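Notebook, Hamlow bench 2
Subject: Cirkon gripper kit, trial loan, second week
February

Kit arrived complete this time. Drotach had left the cable for the wrist camera out of the first box and we lost the best part of a week over it. Adaptor plate fits our arm without shimming. The four bolts supplied are a bit long, so I swapped them for ours and put theirs in the tin on the shelf with the spare fingers.

What we have on loan: two-finger gripper, wrist camera, controller box, the licence for their teaching software (called Kim, for reasons the manual doesn't go into) and one spare pair of fingers. Loan runs to the end of the month. Milagros wants a yes or no on buying before then, with reasons, so I am writing more down than usual.

Morning went on setup. The software wants the camera calibrated before it will let you record anything. The printed target they supply curls at the corners, and the first two tries failed with a message that only said "retry". Taped the target flat to a bit of board and it passed straight off. Worth telling whoever does this next: tape it down first, and switch off the lamp over the sink.

Then the colander. We picked it because the holes and the shine are the sort of thing cheap cameras get wrong, and because the rim is the obvious place to grip. Spent about an hour just driving in by hand over it with the pad, watching the wrist view and getting a feel for how far the fingertips sit from where you think they sit.

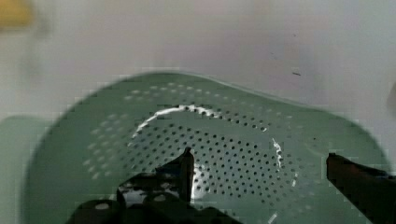
Can the finger spacing be set before the approach, or does it always start fully open?
It can be set. There is a field called pre-grasp width in the task settings, and it is kept with the task, so it has to be entered again for each new one.

I would have liked that as a default for the whole kit. Starting fully open is fine on a clear patch of table but clumsy once things are close together. I have put it on the list for Drotach.

Hand driving itself is good. The pad has a slow mode on the left shoulder button and the arm follows it without the lag we had on the old kit. Rotation about the wrist is on the same stick as up and down, with a shift button, and I kept getting that wrong. It can be remapped, but the menu is three levels down and forgets the change if you restart without saving the profile. Saved mine as "bench2". Please don't overwrite it.

After lunch we laid out the mixed table. The idea is that Kim should be taught a task with one item and then manage it with other things lying near. Same item as the morning to be gripped, everything else to be left alone. Layout is from the sheet Delphine drew up, with the plate and bottle at the far left, the cup past the colander, and the fruit nearer the arm. We agreed to keep to that layout for all the runs so the numbers can be compared.

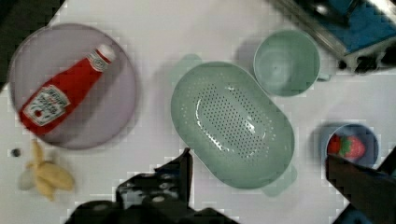 Delphine reckons the price only makes sense if we use the teaching software every week, and that for the gripper alone we could do better elsewhere. She also asked whether the licence is per arm or per bench. I didn't know and have emailed to find out. The quote just says "single station".

Figures so far, for the file. Planned 60 runs on the mixed layout, got through 34 before we had to stop and give the bench back. I am not going to work out a success rate from a part set. The log holds 1,281 entries for the session, most of which are the controller reporting that it is fine. There is a filter for those, under View. The export comes out as plain text with tabs, which our own scripts read with no changes. That is a real point in its favour, given what we went through with the last supplier.

Things I didn't like:
The controller fan is loud. Not a fault, but you wouldn't want it at head height.
Naming a task with a space in it makes the export fall over. Use underscores.
The manual covers the older finger shape in the grasp chapter and the newer one everywhere else.
The stop button on the pad works, but it also drops you out of recording and you lose that run.

Things I did:
Finger change takes a couple of minutes with one hex key. The camera mount stays put while you do it, so no need to calibrate again.
Support answered the phone.

Late afternoon I went back to the single-item approach to try the lower start height. The default start is higher than we need, and most of each run is spent coming down. With the start dropped, the view has very little in it apart from what you are going for, so it is harder to tell by eye how far off centre you are. 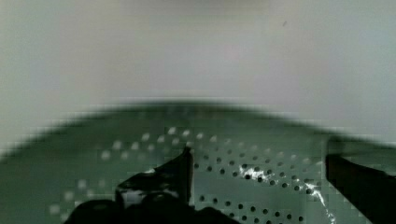

I have left the lower height saved as a separate task and kept the default as it was, so both can go in the comparison. If the lower one holds up I would use it for everything on this bench. The manual warns against going below the marked limit in the settings page and we are still above it.

To do:
Finish the mixed runs, same layout sheet.
Chase the licence answer.
Ask Drotach whether fingers can be bought in pairs or only in the service pack.
Milagros to look at the export with her own script before we say anything about buying.
Find a better place for the controller. Under the bench would do if the cable reaches.

Arm parked, pad on charge, controller off at the wall at ten past five.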